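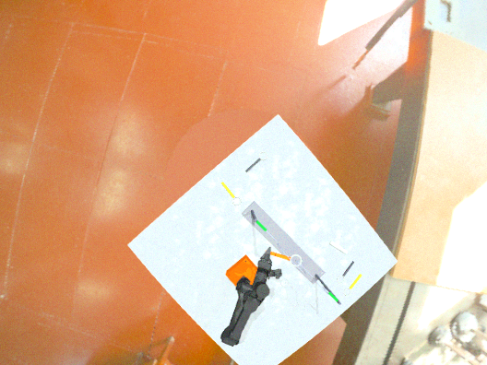
Sticks, rings and blocks on a white top

Zaltby Games Library: Your Questions
Last updated 6/22/24

What is the Games Library?
It's a lending library for board games, card games, dexterity games and puzzles, tucked in above the old seed shop on Marchetti Street. We have 414 titles on the shelves at the moment and we love every one of them (well, nearly, there is a fishing game with a very loud motor). You can borrow games to take home, or stay and play at one of our tables for as long as we're open.

Do I have to join?
Only if you want to take games away. Anyone can walk in and play here for free. Membership is £22 a year and covers everyone at your address, lodgers and grandparents included. Bring something with your name and address on it and we'll do your card while you browse.

How many games can I borrow at once?
Up to three, for three weeks. You can renew twice by phone or at the desk unless another member has asked for the game. Puzzles count as one item however many pieces they have, so go on, take the enormous one with the harbour on it!

When are you open?
Wednesday and Friday evenings, and all day Saturday. During May we open on Sunday afternoons too, and those sessions get lovely and full, so come early if you want the window table.

I haven't played anything since I was a child. Will I be lost?
Not at all! Half the people who come up our stairs say the same. Tell whoever is at the desk what you used to like, how long you've got and how many of you there are, and we'll find you something. If the rules look daunting we'll sit down and play the first few turns with you. A good first pick is Skondberg, a game of hill farms and bad weather that takes under an hour and has the nicest little sheep.

What have you got for small children?
Loads. The low shelves by the door are all for under-sevens: matching games, stacking games, picture lotto, first co-operative games where everybody wins or loses together. Games with small parts have a red dot on the spine. Please keep those up high at home if you have a baby about.

And for people who like a really long game?
You want Brundevance. It's a canal-building game with 257 cards, a map that hangs over both ends of our biggest table, and a rulebook you should read the night before. We run it from opening time on the first Saturday of the month and there are eight seats. Put your name on the sheet on the noticeboard. Two of the seats are kept for people who have never played it, and they have been known to win.

Can I book a table?
Yes, for groups of five or more. Ring us or ask at the desk at least two days ahead. Smaller groups just turn up, and we shuffle people along if it's busy.

I lost a piece. What happens now?
Please tell us when you bring the game back, and don't worry. We keep drawers of spare pawns, dice, counters and cubes, and we can usually match the colour. We don't charge for the odd missing bit. If a whole box has gone through the wash or been eaten by the dog, we ask for half of what it would cost to replace.

Can I eat and drink while I play?
Drinks with lids are fine, and so are biscuits that don't crumble too badly. No crisps near the cards, please. There's a kettle in the corner and a tin for the milk money.

Do you take donations?
We do, with great joy. Complete games in decent boxes are best. We also take incomplete ones for the spares drawers, but mark the box so we know. We can't take electronic games without a working battery cover, or jigsaws that haven't been counted or made up in the past year.

Who chooses the new games?
You do, mostly. There's a suggestions book on the desk, and Mi-kyung Myung goes through it before each order. She writes a reply beside every entry, so have a flick through even if you've nothing to add. The arguments about trick-taking games run to several pages.

Is the building accessible?
The main door has steps, but there's a lift from the yard at the back. Ring the bell by the green gate and we'll come down. We have large-print rules for our most borrowed games and a set of card holders you can use here or take home.

Can I come on my own?
Please do. On Friday evenings we put a yellow flag on any table that has room for another player, and you can sit straight down and ask to be dealt in.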